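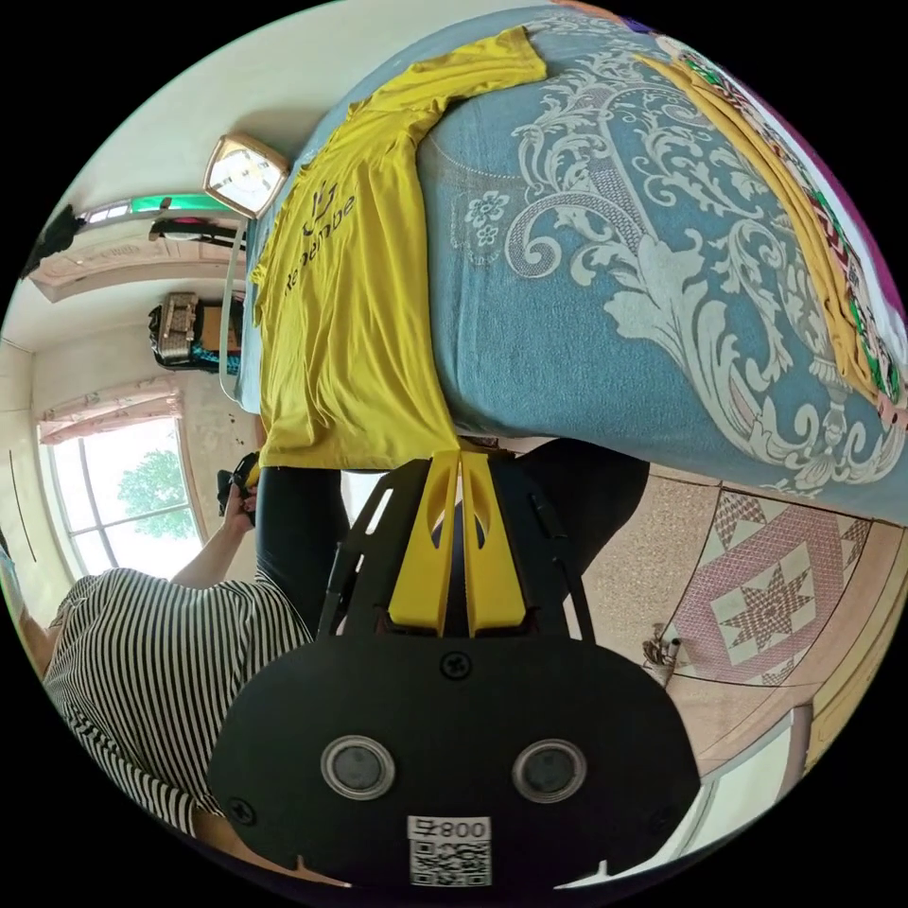
Up at 5 to start the vinegar. The cider from Felari had gone flat enough, so I strained it through muslin, got 1100 ml into the big jar and added 400 ml of last year's vinegar with the mother in it. Lid off, cloth on, into the airing cupboard. It was 21 degrees in there at breakfast.

Morenike Ibrahim rang about the tasting in May. She wants a malt, a sherry and something with tarragon. I said yes to the first two. The tarragon batch is still too sharp and smells of hay.

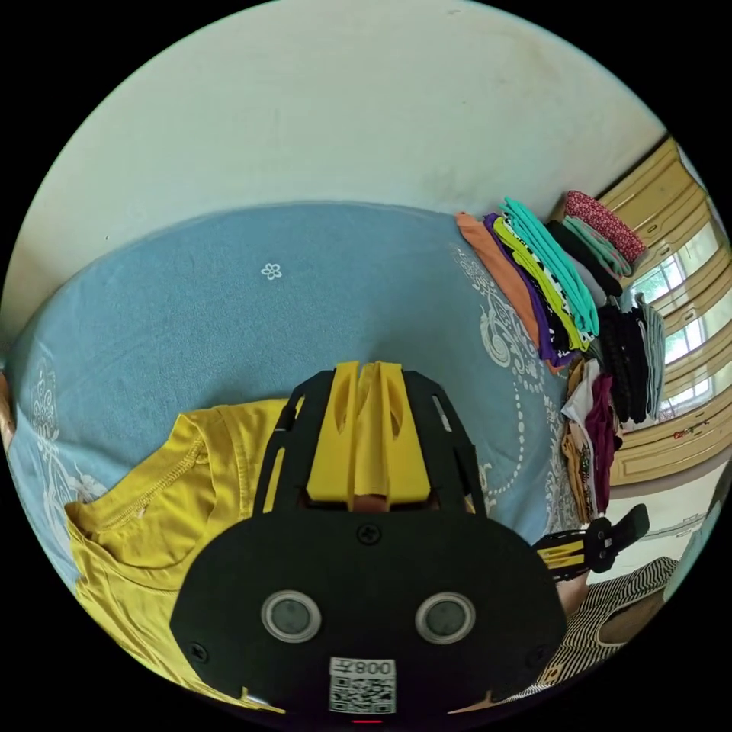

Tried the sherry vinegar on tomatoes at lunch, with salt and no oil. Better than the Zoltano bottle, less sugary at the end. I need more muslin before the next batch, as the last piece has a hole in it. A striped cloth like the black and white one by the bed would be too thick to strain through. Must ask Raghavendra where he buys his.

Labels tomorrow.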